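Before you buy the weather, read the small print

Some time in the past few years the forecast stopped being something you listened to after the news and became something you subscribed to. My phone carries three weather apps at the moment, two of them paid for, and on the morning I started writing this they disagreed about whether it was raining outside my kitchen window. It was. I'd already brought the washing in.

The dearest of the three is Wavatico, which promises rain "to your street, to your minute". It's a handsome thing to look at. The colours slide across the map like spilt paint and a cheerful chime goes off when a shower is due. What the company is much slower to tell you is how often the chime is wrong.

I asked. The reply thanked me for my interest in hyperlocal confidence and attached a brochure.

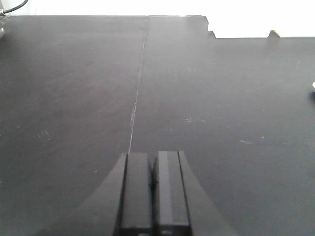

So I kept a diary through November, with the back step as my official observing station and a plastic gauge from the hardware shop screwed to the fence post. Wavatico warned me of rain within the hour on plenty of afternoons that stayed bone dry, and on the one evening we got a proper storm, the kind that has the gutters running over and the dog under the bed, it showed a small smiling cloud until the hail started. Its rival Vitari did better that night, though it also forecast a frost for the following morning and I ate breakfast outside in a T-shirt.

Eirini Stamatopoulos spent years forecasting for farmers before she moved to teaching, and she isn't much surprised. A model can draw you a map as fine as you like, she told me, but if the nearest gauge is over the next range then the detail between here and there is guesswork with a nice colour scheme. "People see a number for their own street and assume somebody measured something on their street," she said. "Ask where the closest station is. Then ask how high up it sits."

I did that too. Mellor, where I live, is 1372 feet above sea level. The station my apps lean on is at Esden, at 2863 feet, on the far side of a ridge that wrings out most of what comes from the west. Anyone in town over the age of ten could tell you that Esden gets the rain and we get the wind.

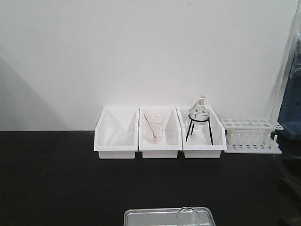 White storage bins in a row at the back of a black tabletop.

None of this makes the science a con. The big public forecasts have improved enormously in my lifetime and I'd plan a harvest or a wedding around them. My quarrel is with what gets layered on top, the minute-by-minute certainty and the monthly fee for it. Vitari now sells a "feels like" reading for your own backyard. I've got a back door for that.

I've cancelled Wavatico. Vitari can stay until the renewal comes up, mainly for the radar, and the gauge on the fence post needs a new screw after the last big blow.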